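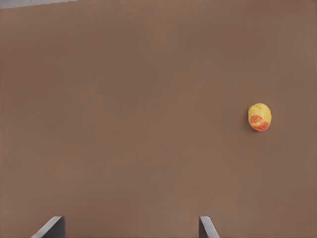 Foltik Lap Notes

Hi, and thanks for stopping by. I'm Anastasia Katsaros, I race a four-stroke kart at club level, and this is the data I've been hoarding from two seasons at the Pavon track. People kept asking me for it in the paddock and I got tired of emailing spreadsheets, so now it lives here and you can grab the whole thing.

Foltik is what I call the collection and the little scripts that go with it. There's no meaning behind the name, I just needed something to type that wasn't "kart stuff final 2".

What's in it

There are 3184 laps in total. Of those, 637 are from race sessions and the rest are practice and qualifying. Each lap is one row in laps.csv, and each session has its own row in sessions.csv with the weather, tire set, gearing and whatever I scribbled on the back of my hand before I forgot it.

The columns you'll care about most in laps.csv:

session_id -- matches the session file
lap_no -- starts at 1, and the out lap is counted
lap_time -- in seconds, three decimals
s1, s2, s3 -- sector splits, blank if the beacon missed
rpm_max, rpm_min -- from the logger, not corrected
flag -- G, Y or R
traffic -- my own call, 0 for clear track, 1 for stuck behind somebody, 2 for a real fight

That traffic column is the thing I'm proudest of and also the thing you should trust least. I filled it in by watching my onboard video on Sunday nights with a bowl of cereal, and my idea of a "real fight" got a lot stricter in the second season. If you compare the two years, maybe fold 1 and 2 together. 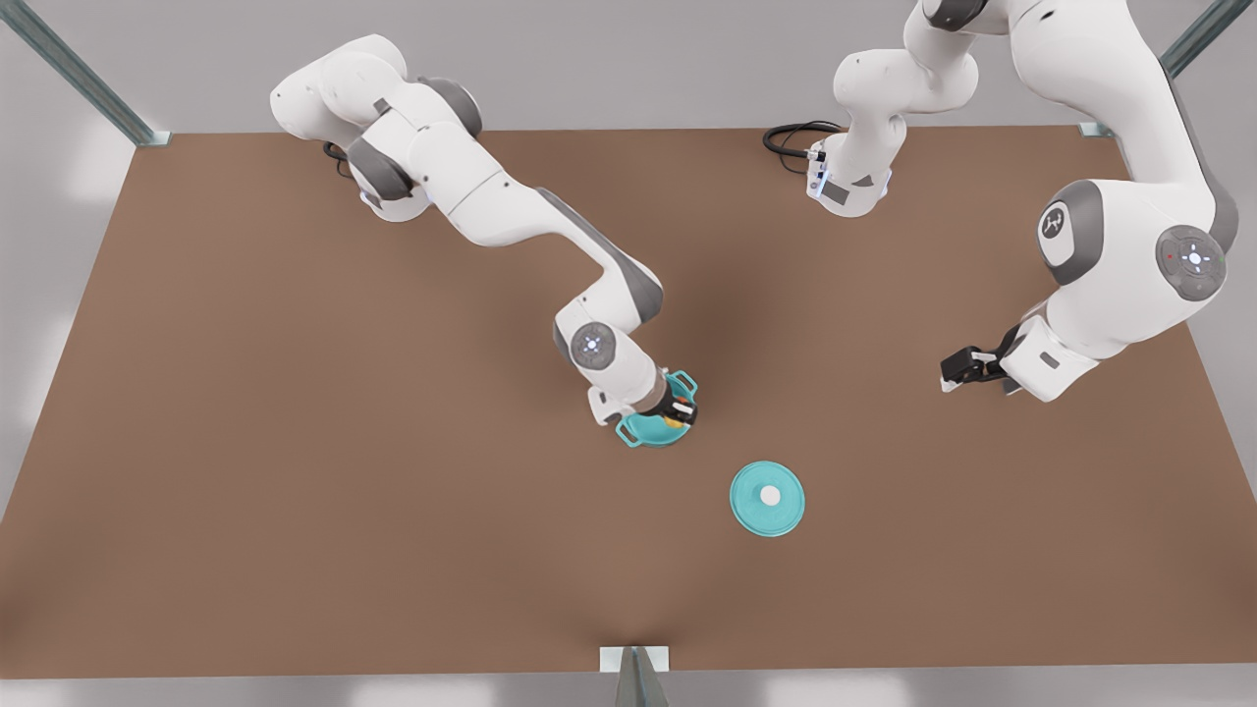
Now, tire pressures. The first season I wrote down cold pressures only, because I was new and had one gauge that lived at the bottom of my toolbox. From the second season on you get cold and hot. The hot numbers were taken on the scale line, so they've dropped a little by then. How much depends on how long the line was, and I can't help you there!

How the laps were recorded

Everything comes off a Wistura logger bolted to the steering wheel, with a wheel speed pickup on the axle and a lead wrapped around the plug wire for rpm. I pulled the files onto my laptop at the end of each day and ran convert.py over them. That script is in the tools folder. It's ugly but it works, and it throws out anything over 4000 seconds (yes, I left the logger running through lunch once, and then I did it again).

Sector lines didn't move the whole time. The track did get new curbing on the outside of turn six between seasons, and you'll see it plain as day in s2. I run a good bit quicker there in year two and I'd love to say it was all me.

Missing and messed up bits

There are 546 laps with at least one blank sector. Most of those come from one stretch in April when my beacon receiver had a cracked wire and I kept blaming the battery. Lap times for those laps are fine, only the splits are gone. I left them blank and didn't fill anything in, so please don't average across them without checking first.

Two rain sessions have rpm numbers that jump all over the place. Water got into something. I marked them with rpm_ok = 0 in the session file.

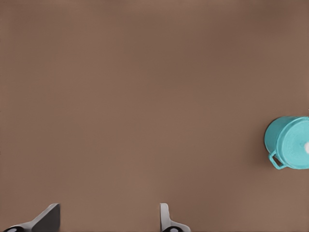 Gearing is written driver first, then axle, the way everybody at my club says it. If you're used to ratios you'll need to do the division yourself. I changed clutches halfway through year one and the rpm_min numbers look different after that, so there's a clutch column with A or B in it. Same engine block all the way through, rebuilt over the winter.

My weight with the kart is in there too, from the scales after each race. Practice sessions usually don't have it. I wasn't going to push the thing across the scales when I didn't have to.

Using the scripts

You need Python 3 and pandas and that's it. Put both csv files in the same folder as the scripts and run:

python summary.py

It prints best lap, median lap and the spread for every session. If you want one session only, add the session id at the end. There's also compare.py, which lines up two sessions sector by sector -- handy when you're trying to work out whether a gear change did anything or you just had a tow.

What you can do with it

Pretty much whatever you like. Use it, chop it up, put it in your school project. If you publish something, a link back would be nice. Other drivers' names aren't in here and I'd like to keep it that way, so please don't try to match up race sessions with results sheets.

To do

Add the Konstantinidis test day once I find the memory card
Split the out laps into their own flag
Write down the axle stiffness for year one, if I can remember it
Fix the date sorting in summary.py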